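Bench notebook, mug tree rig
April, continued

Clirnine grippers – right hand reading closed when it is open

Picking this up from the last entry, where I wrote "fixed by re-zeroing". It was not fixed by re-zeroing. I should have crossed that out at the time and I'm leaving it in as a warning to myself.

The fault as it stands. The right hand-held gripper reports its opening as a number of encoder counts. Fully open ought to be 2148. Every so often the reading drops to 377 and sits there while the fingers stay wide open. Then it comes back. The left one has never done it, on this table or the other. Nothing in the recorder complains, because 377 is a perfectly legal value and means "nearly shut on something".

Why it matters more than it looks. Filari takes these readings as the truth. If the log says the gripper shut in mid air on the way to the stand, the arm will learn to shut in mid air on the way to the stand. We saw the arm let a mug go short of the peg last month and put it down to a bad grasp. I now doubt that. I also doubt the explanation I'm about to give, so read on with that in mind.

What we were told

Pirkow's reply to our report was that the encoder magnet "may drift with temperature" and that we should re-zero before each session. I don't believe it. Drift is slow and goes one way. This is a jump, it lands on the same number each time, and it jumps back. I re-zeroed as asked, got a clean hour, and wrote "fixed". A clean hour proves very little with a fault that can stay away all morning.

The other theory going about the lab is the Yupanqui update to the recorder. The dates do sort of fit. But the same recorder reads both grippers through the same code, and the left is fine. Anyone who wants to blame the software has to tell me why it only dislikes one hand.

What the logs say

Went back through the set. 200 episodes in all, of which 129 have at least one drop on the right side. That is far worse than the handful we thought we had. We had only been looking at the ones where somebody noticed the plot jump on the screen.

Sorted the bad ones by where the right hand was when the reading dropped. Most are low down and close in to the stand, near the bottom peg or the base. Very few at the top peg. Drift with temperature would not care which peg I was reaching for.

Reaching low means the wrist bends and the cable gets pulled over at the point where it leaves the body. So: cable, or the connector just inside. That's my bet. I'd put it no higher than a bet until I can make the thing fail on purpose.

Bench checks so far

Wiggled the plug at the recorder end, hard. No drop.
Swapped the two plugs over at the recorder. The fault stayed with the right gripper and showed up on the other channel. So it isn't the port, and I'd say it isn't the update either.
Warmed the body with the heat gun on low, a good while. The reading crept a little and nothing jumped. So much for drift.
Bent the cable by hand at the gripper end. Got one drop, then couldn't get it again for the rest of the afternoon. Annoying. One drop is not evidence, it's a coincidence with a good story attached.

Pose runs

The idea is to stop moving mugs about and just go to the places where the drops bunch up, hold there, and watch the raw reading. No mug, so there is no honest reason for the number to change. Both grippers live, the left as a control. Right gripper in low over the wide end of the base, left held back near the front of the table.

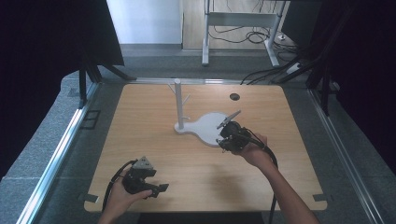
Results from the pose runs

Low over the base, wrist straight: steady at the open value.
Same place, wrist rolled outwards: dropped, came back when I rolled in again. Did it again the next try. Then didn't. Then did.
Middle height, wrist rolled outwards: one drop, late on.
Top peg, any wrist angle I could manage: nothing.
Left gripper throughout: nothing.

Better than one drop on the bench but still not on demand. What I want before I open the body is a position that fails every time, then a cable change, then the same position not failing. Otherwise I'm back to writing "fixed" after a quiet hour.

Safety note, and the part I'm least happy with

The arm was run from this data. The release it made short of the peg was a mug, so all we lost was a mug. The checks we have at playback look at joint speed and reach. There is no check that compares what the gripper says with what its motor is doing, and I had been told there was one. I went and looked. There is a line in the config for it, and nothing reads that line.

Until that is sorted:
No playback from any policy trained on this set.
No new recording with the right gripper except for fault finding.
The 129 are moved out of the training folder, not deleted. Please don't tidy them up, they're the only record of the fault we have.
The rest stay out too for now. They have no drop that I could find, and I found these with a script I wrote in a hurry.

To do

Ask Pirkow for a spare cable with the strain relief fitted. Also ask what 377 means, as a fixed value smells like a default for a lost signal. If it is a default then it's a very poor choice of one.
Make the recorder throw a fault on any jump that the fingers could not physically make.
Tape the cable along the forearm and repeat the low pose with the wrist rolled out. If the drops stop, that points at the cable. It doesn't clear the connector.
Find out who ticked off the playback check on the sign-off sheet. Might be me.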